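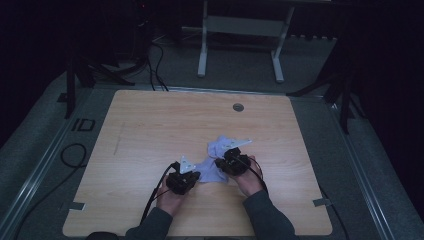
Start with the software bill, then work back to the hardware, was Jacqueline Royer's advice when the group sat down at the end of the morning, as the grippers are the part you can price in an afternoon.

Visits > Equipment planning > Lab tour at Brurier

Print this page | E-mail this page

Her remark set the tone for the visit. We had gone to Brurier to see how they record cloth handling by hand, and to find out what it would cost us to set up the same thing at Losa. Our laundry and linen side is the obvious place for automation, and we have to put a figure in next year's equipment plan by September.

The work itself is simple to follow. A person sits or stands at a table with a gripper in each hand and handles a piece of cloth using the jaws only. The grippers we saw are black, with a small white triangular plate on each, and both are cabled. I asked about a wireless version. Lech Bednarek said they had looked at one and put it off, and that he would budget for spare cables before anything else.

The table is an ordinary light wooden one with a cable hole near the far edge. Brurier did not spend money there and told us not to either. Lighting and stands came to more than they had planned. So did floor space. We had allowed for the table and a chair, but with rails either side, tripods and cable runs the working area is a good deal bigger than the table. Our spare bay at Losa would take one station comfortably. Getting 2 in would mean moving the racking.

Some notes on cost and planning:

Grippers: Brurier buys in pairs from Tanguy and keeps one pair on the shelf. Delivery has been slow.

Recording: they aim for 100 usable recordings a day from one station. The best day so far was 111. Setting up and checking takes up most of the first hour.

Storage: we had put down 800 for drives. Lech thought that would see us through the first stage but not the second.

People: this is the line we had left too low. One trained operator per station, plus someone to check the recordings. The operators change over often because the work is hard on the wrists.

Gokov came up as another supplier for the rails and stands. Brurier has not used them, so we will ask for a quote and compare it with the one we have.

I had hoped to come back with a case for buying a robot arm in the same year. After the visit I would leave it out. Brurier ran the hand-held grippers for two seasons before ordering an arm, and the arm they chose was smaller than the one in their first plan — they had learnt by then how little reach the job needs.

Still to do: measure the bay properly, get the Tanguy price for three pairs, and ask Jacqueline for the software quote she mentioned. The draft budget will go round once those are in.

This site uses cookies. By continuing to browse you agree to our use of cookies.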